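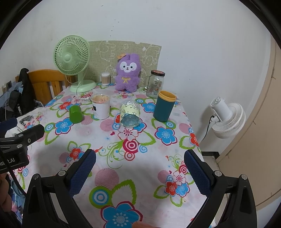
Fig. 4: Gripper held open over the table, jar on its side between the cups.

Section 3. Your first practice run with the hand gripper

Welcome back! If you have worked through Section 2 you will have the gripper charged and paired, and now comes the part most Flena club members have been waiting for -- picking things up. Do take your time over it, and read the steps through once before you start.

1. Choose a table you can reach across comfortably. A patterned cloth is perfectly all right, and things standing along the back may stay where they are.

2. Set out a few light, empty things of different shapes: a cup, a tumbler with its lid on, a jar. Lay one of them on its side if you like (jars are lovely for this, being a little awkward).

3. Hold the gripper over the table with the jaws open and both blue pads in view, then press Record and count slowly to three.

4. Lower the jaws around one object, close gently, lift it a hand's width and put it down again. Open the jaws fully before you move away.

5. Carry on until you have 17 runs, then save them under your own name in the Tustham folder.

Note: The club's collection stood at 1,628 runs in March, and 827 of those came from beginners, so please don't feel that yours are too clumsy to count.

Caution: Keep your free hand well away from the pads while the jaws are closing, and stop at once if the motor grows warm.

3.1 When something tips over

Leave it lying there and do the next run from where it fell -- a cup on its side is every bit as useful to us as one standing up. 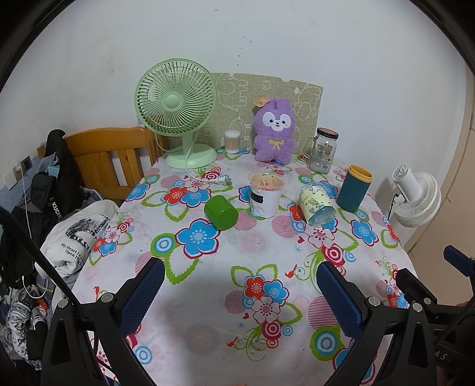 Luana Magalhães adds that she used to stand everything up again after each run and wishes she hadn't, as her first 200 all looked alike and the program learned very little from them.

6. When you have finished, switch off the gripper, wipe the pads with a dry cloth and hang it back on its hook.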